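7/28/24

Binville bedroom, bottle tidy-up again. The chore on the sheet reads "clear small containers off a made bed," and the Cronin people think we can have it running unattended by October. I don't. A shop floor gives you a flat table and a bin with known edges. A bed gives you a fleecy blanket that sinks wherever you touch it, and clear plastic on top of that.

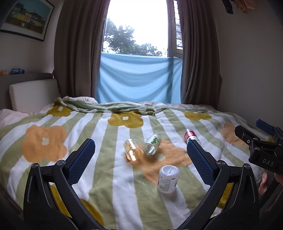
Went back over the Pimamier numbers after lunch. They claim 200 grasps with 30 misses, all of it on a hard bench, one bottle at a time, same pose. I would like to see that on bedding. A bottle on its side on something plush doesn't sit at the height you planned for, and a finger that comes in 5 mm low just pushes fabric. Our own log stands at 148 attempts and I wouldn't show it to anyone yet.

Also still open: what counts as done? Putting a bottle upright on the bed is not tidying. It has to go somewhere, lid side up, and the blanket ought to be pulled straight afterward. The blanket isn't in the task sheet at all.

Left to do: rerun with the window behind the bed (bright sky, bad for exposure), check pad wear, ask Nunduson what they paid for, the 3000 quote or the later one.

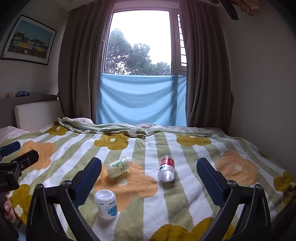

Hervé Guillot read this over and thinks I am being too hard on it. His view is that hands-on demonstrations are the cheap part, and that a machine slower than a person is still worth having if it works while the person is out. Fine, but then it has to work while the person is out. Leaving the task sheet as it is until he and I agree on "done."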